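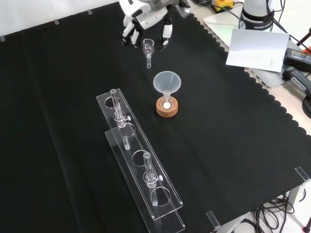

Trinside's old school chemistry set goes up for grabs, one funnel at a time

The chemistry cupboard at Trinside High has not been properly emptied in 38 years, a fact the school now regards as a selling point. Its contents will be sold off in June at the Bagheri auction rooms on Mill Street, where the glassware is already being set out on black cloth and treated with a respect no tenth grader ever showed it.

"People see a black tablecloth and they lower their voices," said Shahla Zamani, who is cataloging the sale. "It's a funnel. It's a plastic funnel. But they lower their voices."

The funnel in question comes as a set with a small glass flask and the round cork ring it sits on. The cork ring exists to stop a flask with a rounded bottom from rolling off the bench, and Zamani expects it to draw more interest than the flask. Cork rings have caught on with people who grow air plants.

Also in the catalog is a clear acrylic rack with two glass columns, each fitted with a white stopcock. A column of this sort is used to coax a mixture apart into its separate ingredients, slowly, over what former students remember as most of their youth. Babak Najafi taught chemistry at Trinside until he retired and came by to check that the lots had been described correctly. He had several corrections.

"You don't call it a tap," he said. "I spent my whole career telling them not to call it a tap."

The draft catalog called it a tap on 8 separate pages. It has been reprinted.

More puzzling to browsers is the tiny stemmed glass vessel, with a hint of pinkish red in the bowl. Early visitors have offered opinions ranging from a sherry glass for a doll to something for washing eyes. Zamani has listed it as "small glass vessel, on stem" and declines to be drawn further. Najafi declined too, though it took him longer.

Bidding on most lots opens at $2. The school hopes to raise $400 toward new safety goggles, the current ones having reached the stage where wearing them is its own hazard. Hidayah Lubis, who teaches the subject now, said she would not be bidding, then asked what time the doors opened.

Not everything in the cupboard made it to the auction rooms. A box of unlabeled jars went to the county for disposal, and a skeleton that had no business being in chemistry in the first place has been returned to biology, which says it never reported one missing.

Viewing starts at 10 a.m. on sale day and bidding follows at noon. Buyers should bring their own newspaper for wrapping, and the school asks that anyone who borrowed the other cork ring please bring it back.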